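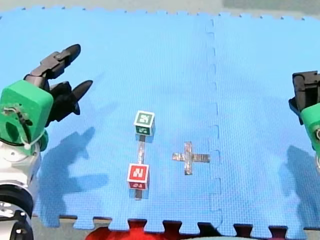 How does a footy draft work?

My favourite day of the whole footy year has no footy in it. It's draft day! Every November the clubs in our league take turns choosing new players, and I sit there with a bowl of popcorn yelling at the telly.

You know when two captains pick teams at lunchtime? It's a lot like that, except the team that finished last gets to go first. Last season that was Skemdale (sorry, Skemdale fans), so they had first pick of everybody. Rivedia won the grand final, so they had to wait until the very end of the round. Then it all starts again with round 2.

Clubs can swap their turns too. Hurby once gave Baudry an early pick and got two later ones back, and my mates and I argued about it for weeks!

So who gets picked? Mostly teenagers who've been playing in junior leagues. Scouts go and watch them, even in the pouring rain, and write down how they kick, run and tackle. Some really good kids miss out the first time. They can keep training and put their name in again the next year, and plenty of them do.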